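Camley Work Jacket
Item 487

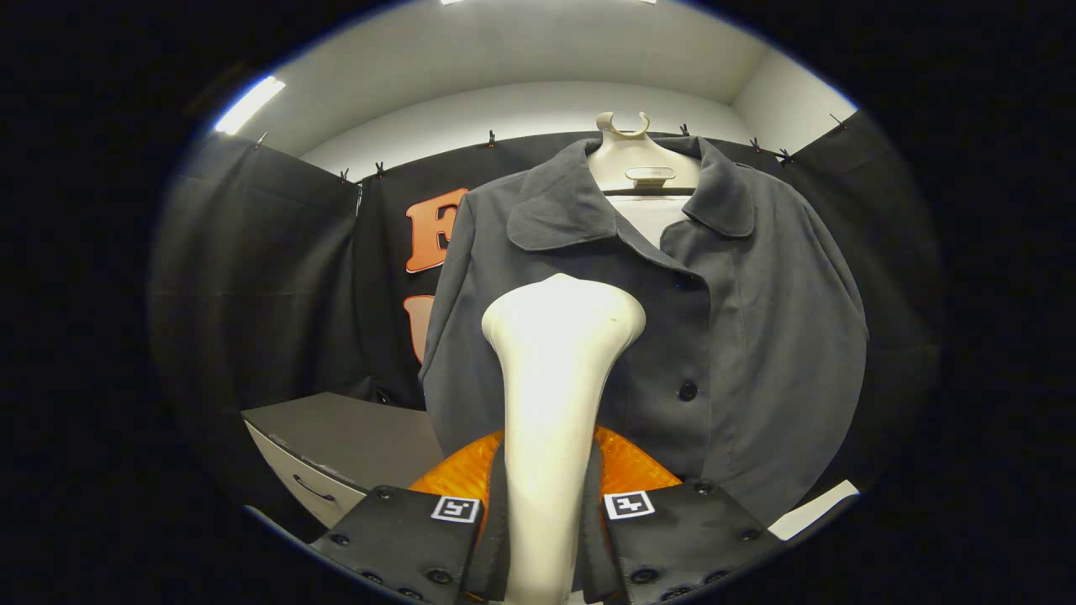

Product details

The Camley is a button-front work jacket with a turned-down collar, cut straight through the body so it can go over a sweater. Grasamo makes it in one weight for year-round use. It replaces the older Grullisard jacket, which had a zipper and a shorter back.

The cloth is a cotton twill with a matte finish. It creases a little when folded and the creases drop out after a day of wear. Expect the color to soften over the first few washes.

Color: charcoal gray
Lining: none in the body, cotton in the sleeves
Pockets: two at the hip, one inside on the left
Cuffs: single button

Sizing

Sizes run from 40 to 50, even numbers only, and refer to the chest in inches. The jacket is cut with room already allowed, so order your usual size. If you are between sizes and plan to wear it over a shirt only, take the smaller one. Sleeves can be shortened from the cuff by any tailor. Lengthening is limited by the hem allowance.

Care

Wash at 40 degrees Celsius with similar colors. Fasten the buttons and turn the jacket inside out first. Do not bleach. Line dry, then press with a warm iron if needed. Tumble drying will shorten the sleeves.

A spare button is sewn inside the left side seam. For more, write to Lenuța Filip in the parts department and give the item number.

Availability

Size 46 is out of stock until February. All other sizes ship from our warehouse. The Ñahui vest in the same cloth is sold separately.

Unworn jackets may be returned with tags attached. Altered jackets cannot be returned. Orders placed before Jul 1, 2018 for the Grullisard jacket are still covered by the repair terms printed on the packing slip.

This site uses cookies to remember your cart. By continuing to browse you accept our cookie policy. Accept | Settings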